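How do I get long white plush toys clean without matting the fur?

Yolotzin Beltrán
26 March 2018
3 shares

My daughter's shaggy white toy has gone the colour of weak tea. The label says surface wash only, which seems optimistic given what she's done to it. I've tried a damp cloth, and now it's weak tea with a clean forehead. Has anyone put one of these through a proper wash and had it come out still looking like an animal? We have a front loader and no dryer.

11 comments

kiltano_kev
8 helpful

I've done 9 of these over the years and lost one, a lamb, to the hot cycle. Cold water, delicate, inside a zipped pillowcase, half the detergent you think you need. Check the seams first – a small hole going in is a large hole coming out, and you'll be picking stuffing out of the filter until July. 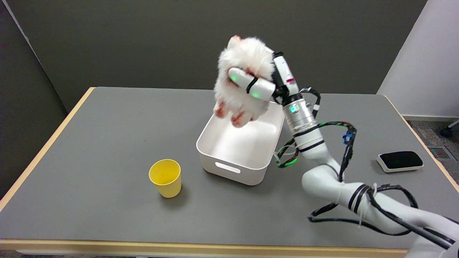 Brush it before it goes in as well as after. A pet slicker brush is ideal, working from the tips back towards the body. Skip fabric softener, it leaves long fur greasy. If there's a battery box or a squeaker in there, forget the machine and hand wash around it.

For drying, squeeze it in a towel and lay it flat in the shade. Give the middle a good prod before you hand it back, as the outside will lie to you.
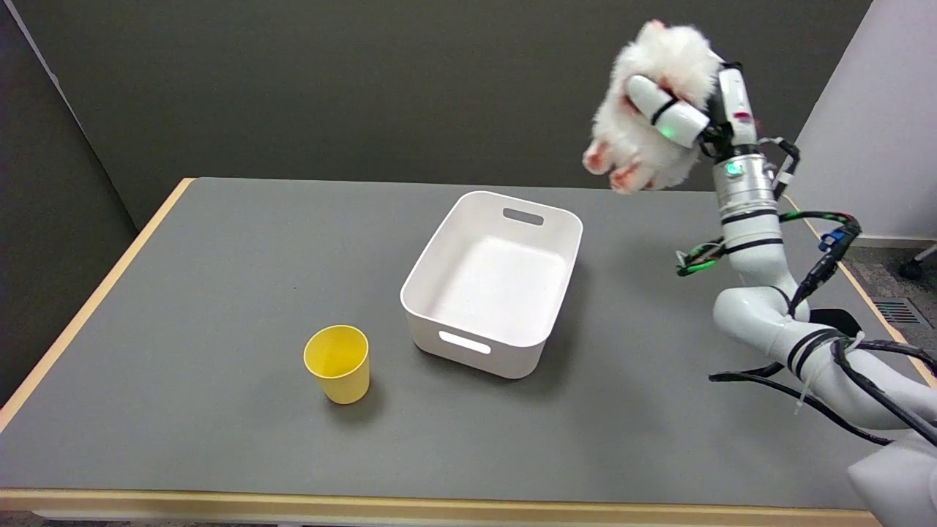 Damgate Mum
3 helpful

Just bung it in with the towels. Mine came out fine, bit of a different shape but the colour was good. Kids don't notice.

Qureshi
No votes yet

Mine noticed. Bicarb in a bag, shake, brush it out – good for the smell, does nothing for the tea.

Share this page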